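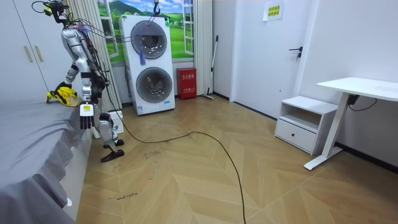
Home Robots Explained Kit Reviews Ask Us Glossary

Filed under: Machines at Work, ages 9 to 12

The Wuvska Home Helper kit: what it is and how it works

December 24, 2018

The Wuvska is a kit for teaching a person-shaped robot to do jobs in a house. It is sold by a firm called Sveinbjörnsson to schools, colleges and workshops. It is not sold as a toy. This page explains what the kit does and what it does not do.

What is a humanoid robot?

A humanoid robot is a machine with a body laid out like a person's. It has a middle part called a torso, two arms and two legs. Builders choose this shape when they want the robot to work in rooms made for people. Beds, door handles and washing machines are all at a height that suits a person.

Not every robot needs this shape. A robot that only paints car doors can be a single arm bolted to the floor.

Why start with a bedroom?

The first set of lessons in the kit is called Bedroom One. Picking things up from a bed is harder than it sounds. The robot has to reach down over the side of the mattress without falling forwards, so it must control its knees and feet as well as its arm.

Soft things are also hard. A wooden block keeps its shape when you touch it. A cloth or a rubber glove does not. It folds and crumples, and may look different each time the robot sees it. The robot cannot learn one shape and search for that. It needs many tries with the same thing lying in different ways.

A bright colour helps. Yellow on grey is easy for a camera to pick out. Grey on grey is much harder, and the kit leaves that for lesson 6.

How does the robot feel and see?

A sensor is a part that measures something. A camera measures light. Sensors in the joints measure how far each one has bent. The numbers from all of these go to a computer, which works out the next small movement and sends it to the motors. Motors are the parts that turn the joints.

The Wuvska program does this 100 times every second. If a hand is slightly too high, the next movement can be lowered to correct it.

What are the cables for?

Some cables carry power. Others carry messages between the robot and a computer. A robot can run on a battery and send its messages by radio, but a cable does not run flat in the middle of a lesson. The drawback is that a long cable on the floor is easy to trip over -- for people and for robots. Ask an adult before you walk near one.

What comes with it?

The kit has 48 lessons, a computer program and a printed guide. The robot is bought separately. The guide is clear, although the chapter on balance uses several words that it never explains.

How well did it do?

Our reviewers used the kit at the Lalcombe workshop in November. They gave the robot 50 tries at lifting a cloth from a bed. It managed almost half. Most of the misses came when the cloth was lying flat, as the fingers had no edge to grip. Tries with a crumpled cloth went better.

A second workshop, at Nindness, will test the laundry lessons next. These include opening a round washing machine door -- a job that needs the arm to move in a curve.

Words to know

Torso: the middle part of a body.
Joint: a place where two parts meet and bend.
Sensor: a part that measures something.
Motor: a part that makes something turn.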